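Section 2: Getting the room ready for your Clallness table

Before you open the hardware bag, please give yourself a little time with the room itself. We know how tempting it is to put a new table down wherever there happens to be space (we have all done it!), but a few quiet minutes now will save you dragging it across the boards later.

1. Sweep the floor well, right into the joints between the planks. Grit under a thin leg will scratch a wood floor faster than you would think.

2. Decide which way you want the top to face, and walk around that spot once or twice – you should be able to stand at the table with your elbows bent and not bump anything behind you.
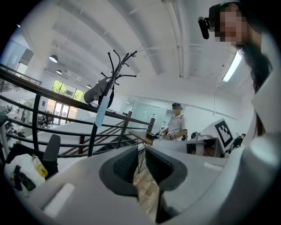 Reading time for this section: 2 minutes

A brown wooden top on thin black wire-style legs looks very much at home on a plank floor in beige and gray-brown, and a bright room with a high ceiling suits it nicely too.

3. With a helper, lift the table by the underside of the top and lower it straight down. Please don't drag it.

4. Press gently on each corner. If it rocks, turn the leveling foot a little at a time and press again.

Note: Boards move with the seasons, so a table that sat perfectly flat in April may want a small adjustment later on.

Caution: Never lift or pull the table by its legs, and keep fingers clear of the places where the wires meet.

Related guides
Venckus side table: fitting the feet
Kostov bench: care and oiling
Clallness table: replacing a leg

Uteck Customer Guides | Contact us | Back to top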